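May, late afternoon, cell 2

Writing this up while it's still fresh, and before Arnulfo wipes the whiteboard. The arm stopped itself again today, same fault as the one Arūnas had last week – a force limit trip on the way down to a cardboard box, with the fingers open and nothing gripped yet. I was standing right by the stop button both times it happened this afternoon and never needed it, so at least the limit does its job and I can say so with a clear conscience.

I spent a good hour blaming the calibration, because that's what I always blame. Reran it, got the same numbers as before, felt a bit silly. Then I went through the log properly, all the way to line 1763, and the box position the vision side was sending had jumped 26 mm sideways between two updates. The box hadn't moved. The arm did just what it was told and put a fingertip down on the edge of the cardboard.

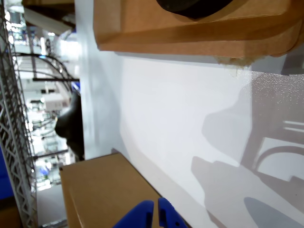
My best guess is shadow. The arm and its bracketry throw a big soft gray shape over the white surface, and the Provgate detector has always been fond of anything with a straight dark edge. Arūnas thinks it could be glare instead, and he may well be right – he's looked at far more of these than I have. We agreed to test one thing at a time, which I know I say every time and then don't do.

For now: approach speed is halved, and any jump over 2 mm between updates holds the arm until someone clears it. Please leave that hold in, even if it gets annoying! Fingertips checked, no cracks that I could find, but I'd like a second pair of eyes on the left one.

Still to do: replay the 2000 saved approaches with the new check, and ask Bostent about spare tips.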